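Chapter 3
Boxes, and What Goes in Them

Things to have on the table before you start:
a circuit board or two, working
a metal box with its lid and screws
a ruler you trust
a pencil, a marker, and a patient frame of mind

By now you have a board that works. It blinks when it should blink, it stays quiet when it should stay quiet, and you have shown it to at least one person who said "oh, nice" and went back to their lunch. In Chapter 2 we left this board lying on the bench in its bare skin. It can't stay there. Coffee exists. So do paper clips, cats, and colleagues who put their keys down without looking.

The board needs a box. This is where most projects go to rest. Plenty of clever people have a drawer full of boards that were going to be boxed up in December, and the drawer is a kind of box too, so in a way they got there.

The trouble is that putting a board in a box sounds like something you do at the end, in the last 30 minutes, with your coat on. The trade calls it enclosure work, a grand name for a job that is mostly measuring and sighing. We are giving it a full chapter, and we are putting it early in the book, so that you meet the box before you have drilled anything.

3.1 Clear the table

Begin with a bare surface in a light color. Dark screws and dark pins show up well on white, and a dropped washer on a patterned cloth is gone until you move house. Put the box down first. Put the boards beside it with space between them, component side up, and leave them there while you look at how large each thing is compared with the others. You will be surprised. A board that filled your whole attention for a month may be a very small object. 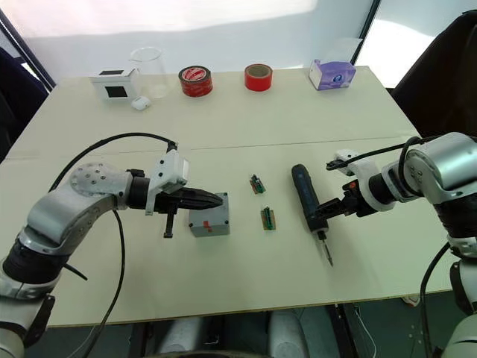

Thijs Lambrechts, who read this chapter in draft, objected that laying everything out is a habit for people with large tables, and that he has boxed 50 boards on his knee without losing a screw. We asked how he knew. He wrote back that the lids all went on, and that any screws left over must have been spares. We have kept the advice as it stands.

Looking comes before measuring because it catches the big mistakes, and big mistakes are the expensive ones. If a board is plainly longer than the inside of the box, no amount of careful work with a ruler will help you. Neither will pushing.

When you do measure, measure the tall parts. Beginners write down the length and width of the board and forget that it has a height. Pin headers stand up. So do plugs, and a plug needs a wire coming out of it, and the wire needs room to bend. Take the tallest thing on the board with its plug fitted, add the thickness of whatever the board will stand on, and compare that with the depth of the box with the lid closed. Then do it again, since you will have forgotten the plug.

3.2 Outside, inside, and the part the catalog leaves out

A box has two sets of sizes. The outside size is printed large, as it is the flattering one. The inside size is smaller by the thickness of two walls, and then smaller again at the corners, where the metal thickens to take the lid screws. A square board with square corners will often fit the middle of a box beautifully and the corners not at all.

In the exercises we use two made-to-order boxes from the same shelf, the Farkar and the Flullow. The Farkar is deep and narrow and suits a board standing on edge. The Flullow is shallow and wide, and looks better on a desk, so it is the one everybody picks, and Exercise 3 is there to make them sorry. Any box of a similar shape will do in their place.

Used boxes are fine. The paint will be chipped along the rim, where years of lids and screwdrivers have been at it, and you may be tempted to sand the whole thing and start fresh. Resist this until you have checked the parts that matter.

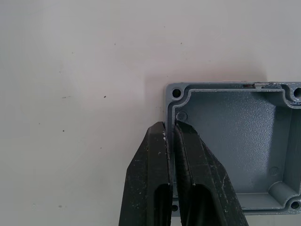

Start with the screw holes. Run a screw into each one by hand, with the lid off, and feel for the point where it starts to bind. A hole with a stripped thread will hold a lid on just long enough for you to carry it across the room. Next, run a fingertip along the step where the lid sits. Old paint can flake and gather there, and a lid resting on a flake is a lid that rocks. Scrape the step clean. Leave the scuffs on the outside alone; they do no harm, and they make it look as though you have been doing this for years.

Bare metal is another matter when it is on the inside. A painted wall may seem safe enough to lean a board against, but paint wears, and the solder points on the underside of a board are sharp. Stand the board off from the metal on spacers. Do this even if the board is small, even if it is only for a test, and even if you are very tired. The Hafstein timer, whose sad history takes up most of section 3.6, was only in its box for a test.

3.3 Before you drill

You will want to drill now. The box is clean, the screws turn, and there is a drill within reach. Put the lid on and take it off again. Set the boards inside on their spacers, plug in every wire, and close the lid over the lot without forcing it. If it closes, mark where the wires want to come out, in pencil. If it doesn't, go back to section 3.1 and read the paragraph about tall parts, slowly this time.

Exercise 1. Lay out your own box and boards as in section 3.1. Before measuring, write down which board you think will fit and which way around. Keep the paper.

Exercise 2. Measure the inside of the box at the rim and again at the floor. Many cast boxes are narrower at the bottom. Explain to a friend why this was not on the label.

Exercise 3. Fit the Birnero board from Chapter 2 into a Flullow with its plug attached and the lid closed. Write down what you said.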